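Search this site Go

About Dinus

Dinus rewrites things people have to read. Leases, benefit booklets, recall letters, school handbooks, the sheet that comes home with you from the dentist, the sign by the pool. Someone else has written them first, usually over several years and in a mood. They come to us, and we send them back shorter.

We work from the second floor of the Toft Building in Onstead, above a store that sells vacuum cleaner bags and, as far as we can tell, very little else. The elevator has a notice in it that we didn't write. We have offered.

How we started

The company began with a parking ticket. The back of it explained how to appeal, in one sentence, with four semicolons and a reference to a subsection that had been repealed. Two of us had been given the same ticket on the same street on the same morning, and we spent lunch trying to work out whether we had ten days or fifteen. Both answers were on there. We paid, which we suspect was the idea.

By the end of that week we had rewritten the back of the ticket and mailed it to the city with a polite letter. The city did not reply. A property manager who had heard about it did, and asked whether we could do the same to her lease. It was 57 pages long. It covered, among other matters, the keeping of geese. We got it down to 20, kept everything her lawyer wanted kept, and lost the geese after a short fight. She is still a client, and her tenants now call to complain about things that are in the lease, having read it. She has mixed feelings about this.

We named the company Dinus because every other name we liked belonged to a law firm or a shampoo. It doesn't stand for anything. People have suggested things it might stand for, and we have asked them to stop.

What we do all day

Mostly we ask what a sentence is for. A good number of sentences in official documents are there because they were in the last version, and they were in the last version for the same reason, and if you go back far enough you find a man in a brown suit who was worried about a flood. Some of those sentences still matter. A flood clause is a fine thing to have in a flood. But a reader who has to get through nine of them to find out when the rent is due will give up at about the fourth, and then call your office, and your office will have to explain it out loud in plain English. We think you might as well have written that down in the first place.

A typical job goes like this. You send us the document and tell us who has to read it. We read it too, slowly, with a pencil, and come back with questions. Some of the questions will seem stupid. ("What is a premises?" is a question we have asked a grown person for money.) Then we write a draft, your lawyer reads it, your lawyer puts some of it back, and we talk. Lawyers have a bad name in our line of work and we'd like to say that most of them are perfectly nice about it. They have just been told their whole lives that a short sentence is a sentence with something missing.

After that we test it. We hand the draft to people who have never seen it and ask them to do whatever the document is asking them to do: find the deadline, fill in the form, work out if they're covered. We sit there and say nothing, and it is the hardest part of the job. If a reader gets it wrong, we count that against the page. We have had pages we were proud of come out of testing looking like a dropped lasagna.

Who we work for

Housing offices, clinics, school districts, insurers, a ferry line, a couple of manufacturers, one cemetery. The cemetery was a pleasure. Its rules on artificial flowers had been written by three different boards in three different decades, all of them angry, and sorting them out felt like doing some real good in the world.

We also do a steady trade in safety and training material for workshops and plants. The trouble there is rarely the length. It's that the writer knows the place so well that whole steps have gone missing, in the way you would forget to tell someone to open the door before leaving the house. "Proceed as normal" turns up a lot. So does "the usual bin," in a building with a great many bins, each of them usual to somebody.

Before we edit anything of that kind we ask to stand where the reader will be standing. You learn that the instruction sheet is posted at the height of someone's knees, or that step six can't be read with gloves on. One client had printed the emergency number on the inside of a cabinet that locked. It was a very clear number. We had no notes on the number itself.
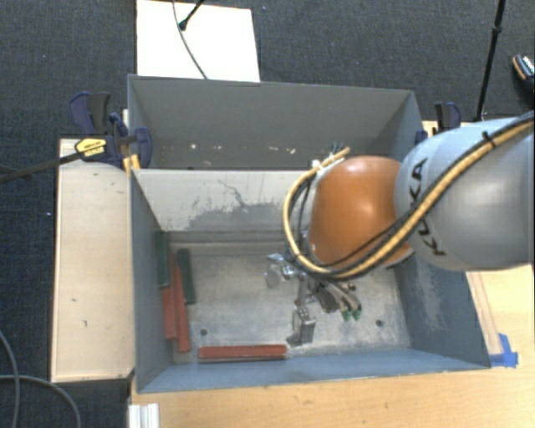 The Viveck list

Every company that deals in words ends up with a list of the ones it can't stand, and ours is called the Viveck list, after the brand of legal pad it was started on. It hangs by the coffee machine. Anyone may add to it. Taking something off requires a vote, and the vote for "utilize" has been held twice and lost both times by a mile.

Current entries include "in the event that," "at this time," "please be advised," "kindly," "and/or," "going forward," and "for your convenience," the last of these being nearly always followed by something inconvenient. (Our restrooms have been closed for your convenience.) "Friendly reminder" went up in December, after one came from the parking garage with a threat of towing in it.

We try not to be prigs about the list. If your trade needs an odd word and your readers know it, the word stays. Plumbers should be allowed to talk like plumbers. What we object to is plumbing written in the voice of a duke.

What it costs, since you scrolled this far

We charge by the job, and we quote before we start. A one-page letter is cheap. A benefits booklet isn't, though it does cost less than the phone calls it sets off. We don't charge by the word, for what we hope are obvious reasons. A client once proposed paying us for each word we took out, and we did think about it over a weekend, and decided we couldn't be trusted.

Small jobs usually take a week or so once we have the document and someone who can answer questions about it. The second of those is what holds things up. If the only person who understands your refund policy has retired to a lake, please find out which lake before you call us.

We keep a few spots each year for groups with no budget at all: tenant associations, food pantries, a youth baseball league whose rain-out policy ran to 6 pages and had split families. Write and tell us what you've got. We pick the ones where a bad page is doing the most harm, and now and then one that just made us laugh.

Things we don't do

We don't write ads. We've tried, and everything came out sounding like a pool sign.

We don't do résumés, wedding vows, or apologies on behalf of companies. We will fix an apology you have written yourself, mostly by moving the part where you say sorry up to the top.

We don't give legal advice. We'll tell you that a clause makes no sense, and your lawyer will tell you if it has to.

We don't rewrite the classics, in spite of the gentleman who keeps asking.

Working here

The staff is small and we like it that way. People have come to us from nursing, from a library, from a newspaper that isn't there anymore, and from the claims department of an insurer, where one of us spent several years writing the sort of letter we now take apart. She is the best editor in the place and we put it down to guilt.

We have no openings at the moment. When we do, the notice will say what the job is, what it pays, and when to apply by, in that order. There's an editing test, done at home with as much coffee as you like. The test is the back of the parking ticket. We still haven't agreed on a perfect answer, so you needn't worry about matching ours.

Finding us

The Toft Building has two street doors. The one with our name on it doesn't open. Use the other one, next to the vacuum bags, and take the stairs to the second floor if the notice in the elevator puts you off. There's a bell on the desk. If you ring it and hear arguing, we're in, and it's probably about a comma.

Page last changed April 7, 2024

Contact: Dinus, Second Floor, Toft Building, Onstead | © Dinus. All rights reserved, and we looked for a shorter way to say it. | Back to top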